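July 2018
By A. Abou Zeid

I have walked the long path in Westine park twice a day for three years, and I'd like to put in a word for it before somebody improves it. It's a plain asphalt path with grass on either side and big old trees along one of them. It has no theme. There isn't a sculpture trail or an app, and I love it more every month!

The Clilness end of town has had its paths done, and very smart they are too, with pale slabs and steel edging and little lights let into the ground. I went over to have a proper look and I did try to like them. But the edging has a lip that catches a pushchair wheel, and the slabs shift, and the grass stops dead as if it had been told off.

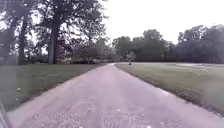 What I like about old asphalt is that it lets you get on with your walk. You can look up. You can go along thinking about supper, or about the letter you ought to have answered, and your feet sort themselves out. I've pushed a pram down ours, and carried a bookcase down it (with help, and a lot of stopping), and in October I go out of my way to use it, when the leaves come down and the whole thing smells of tea.

Then there's the bend. A path that showed you everything at once would be a runway, and ours has the good manners to slip off to the left at the far end, so there's always a bit you haven't got to yet. I still walk faster as I come up to it — I can't help it.
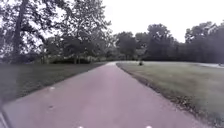 The long path, looking towards the bend.

The plan going round, drawn up by a firm called Zivudon, would take up 432 metres of it and lay something "more legible". I've read the leaflet 2 times and I still don't know what we were failing to read. It also wants a kerb down both sides, and it puts the work at around 60 days, which would see off most of a summer.

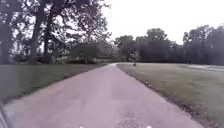 I'm all for mending things. If a hole opens up, fill it, and if the roots lift a patch, see to that as well. But mending is a small job and a cheap one, and you can do it without taking away the character of the place. Look at the surface now, with its small cracks and darker patches, and the lawn crumbling a little into the asphalt along the edges. A kerb would put a stop to that soft, untidy join, and I'd miss it terribly. Spend the money on another bench under the trees, or on having the mowers round as often as they come now. Then come and walk it one evening after supper, all the way down to the bend and back.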